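Teaching by the wrist: my morning showing a robot how to put the shopping away

The first thing I learn at Tivau is that I hold a jar badly. I've been holding jars for decades, quite happily, and now a small team in an old workshop in Indthorpe is telling me (very kindly!) that I grab too early and let go too late.

They're teaching a robot arm called Pirow to unpack a bag of groceries, and the way you teach Pirow is by doing the job yourself. No typing, no code. You slip your hand round a chunky plastic gripper, squeeze the handle and its fingers close on the tin or the teabags or whatever comes next. A camera on the gripper records the lot, and later the software works out how the arm should move to do the same.

One good go is called a demo. The team wants 248 of them for the shopping bag alone, and by lunchtime I had managed 39, of which six were thrown out. I dropped a lemon in one. In another I stopped to scratch my nose, and apparently you don't want a robot picking that up.

They used to do it all by remote control, with a setup they called Hung. You sat at a desk, moved a pair of levers and watched the arm copy you from across the room. I had a try and it was like buttering toast in oven gloves — every move came out a bit late and a bit too big. It's still kept for heavy things, but for everyday jobs the hand-held kit is far quicker.
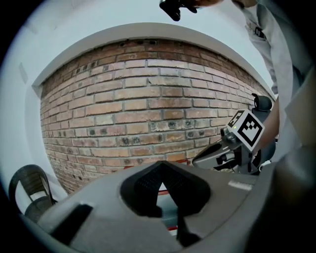 My trouble, once I'd got over the nerves, was seeing things the way the gripper does. The camera looks out over its own gripper, so the grey body fills the bottom of the view and even a brick wall bends like a rainbow. You also get whoever is working next to you, and the square black-and-white marker on the other gripper as it pokes in from the right. After a while I stopped thinking about my fingers and started thinking about those plastic ones, and my lemons stayed put.

I went back in March to see what Pirow had made of it all. It took a jar out of the bag, paused, and set it down on the shelf very gently. Then it let go a touch too late. I'm afraid I know exactly where it got that from.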